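Caring for Light-Colored Wooden Tabletops

Guidance for staff and users of the Gunawardena Reading Rooms
Prepared by Nazma Sheikh, Furnishings Office

Scope

These instructions apply to the light-colored wooden tables in the Gunawardena Reading Rooms and in the Mommont annex. They do not apply to painted shelving or to the metal carts, which are covered in a separate notice. The collection includes 17 tables of this type. Table numbers are printed on the underside, near the left rear leg, and should be quoted in all correspondence.

What you will need

Two soft cotton cloths, lint-free
A bowl of lukewarm water
A mild, unscented dish soap
A soft dusting brush
The logbook for the room

Abrasive pads, glass cleaner and spray polish must not be used. Silicone polishes in particular leave a film that interferes with later refinishing.

Before you begin

Clear the table of books, papers and lamps. Lift objects straight up; do not slide them. Fabric pieces should be picked up by hand and shaken out away from the table, as grit held in an open weave can scratch the finish when the cloth is pulled across it.

Study the surface in daylight where possible. Learn the direction of the grain before applying a cloth. On many tabletops the lines run fairly straight in one area and curve sharply in another, and the cloth should follow them as closely as is practical.

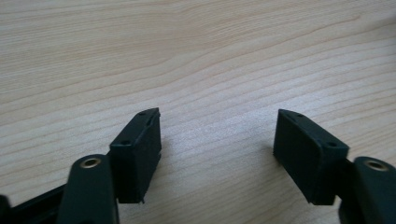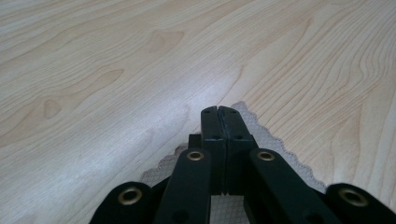
Curving grain lines on a pale wooden tabletop. The second view includes gray mesh fabric with a scalloped edge.

Cleaning procedure

1. Brush the surface lightly, working from the center toward the nearest edge.
2. Add 2 drops of soap to the bowl and stir. Dip the first cloth and wring it until it no longer drips.
3. Wipe along the grain in long, even strokes. Do not press down on marks.
4. Dry at once with the second cloth. Standing water should never remain on the wood for more than a few moments.
5. Wait about 4 hours before returning any fabric cover to the table. Books and lamps may be returned as soon as the surface is dry to the touch.

Rings and dull patches

Do not attempt to remove white rings or dull patches with heat, oil or toothpaste. Enter the table number and the position of the mark in the logbook — a simple sketch is sufficient — and notify Tahsin Gazi in Room 367. Repairs are scheduled in November, when the rooms are least heavily used.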